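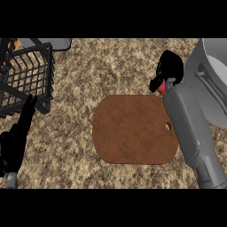
Brown board, rounded corners, hanging hole at the right, on a speckled counter.

Monday, August, kitchen bench notes

Oil finish trials, second round. I'm very pleased with how this is going and want to get it down while I still remember which rag was which.

Recap for anyone picking this up cold: we are trying to settle on one finish for the boards and serving pieces, something we can apply in the shop without a fume hood, that goes on in an afternoon and that a customer can renew at home with a paper towel. First round was plain mineral oil against the Drinex oil and wax blend. Second round adds the Kemeys hard oil, plus the paste I've been cooking up on the hot plate (beeswax and mineral oil, 1 to 3 by weight).

Prep. All blanks are maple offcuts from the Kollanero order, cut from the same two planks so the grain is close enough to compare. Sanded to 80, then 120, then 180. Wiped with a damp cloth to raise the grain, left to dry over lunch, sanded again at 180 by hand. Do NOT skip the damp wipe! I skipped it on one blank to see and it felt like a cat's tongue after its first rinse. The others stayed smooth, and the difference is much bigger than I expected from such a dull little step.

Application, going down the row:

Mineral oil - flooded on, 20 minutes, wiped, repeated until it stopped drinking. End grain took far more than the faces, as always. Color barely shifts. Easy, cheap, no smell. Still looks thirsty again pretty fast.

Drinex - warmed the tin in a bowl of hot water this time and what a difference. Last round I fought with it cold and got streaks, and blamed the product. Warm, it spreads like hand cream and buffs up to a soft glow. I take back most of what I wrote on the last page.

Kemeys - thin, very thin, thinner than you think. First coat was fine. Second coat I put on too heavy and it went tacky in the corners, had to scrub it back with a gray pad. Third coat with an almost dry rag came out gorgeous, by far the deepest color of the lot. It does need days to cure and the rags have to go flat on the rack outside or in the water can, please, everyone, every time.

Shop paste - I love this stuff. Smells like honey, costs next to nothing. Too stiff at 1 to 3 though. It balls up under the cloth and packs into any open pore, so you get little white specks that need a toothbrush. Going to try 1 to 4 and maybe 1 to 5 for summer, then firm it up again when the shop gets cold.

Water test: one teaspoon on each face, left for 14 minutes (meant to be 15, the timer was set wrong and by then I'd started, so 14 it is for all of them). Blotted, looked at under the raking lamp.

Mineral oil: clear ring, faded by the end of the day.
Drinex: faint ring, gone by the time I had made coffee.
Kemeys: nothing I could find. Beads sat up like on a waxed car.
Shop paste: faint ring on one side of the puddle only, which I think is my uneven buffing.

Also did beet juice on the backs, same timing. Kemeys won again, mineral oil lost badly. The Drinex one kept a pink shadow that came out with salt and half a lemon. The paste did the same, slightly darker. I was rooting for the paste, so I did it a second time on a fresh spot and got the same result. Fine.

Sheen: everybody who walked past the bench and picked one up went for the Drinex blank. I didn't tell them what they were holding. It has a feel to it, silky without being greasy, and it doesn't leave anything on your fingers once it has sat overnight. Kemeys looks best from across the room but feels a touch more like a coating.

Cost is still open. I need to weigh the tins before and after on the next batch instead of guessing from the level. The Vurar scale reads to 100 g steps at the high range, useless for this, so use the small one from the glue shelf and write the tare on the lid.

Next:
- paste at 1 to 4, melted slow, poured at lunch so it can set undisturbed
- walnut and cherry offcuts, same schedule
- one blank with a Kemeys base and Drinex on top after full cure (very curious about this one!)
- wash test, hand only, with the blue dish soap and the soft side of the sponge, dried standing on edge
- relabel the blanks on the end grain, the pencil on the backs disappeared under the beet juice

Blanks are on the upper rack by the window. Pick them up and handle them all you like, but please leave them in order.

Last updated: August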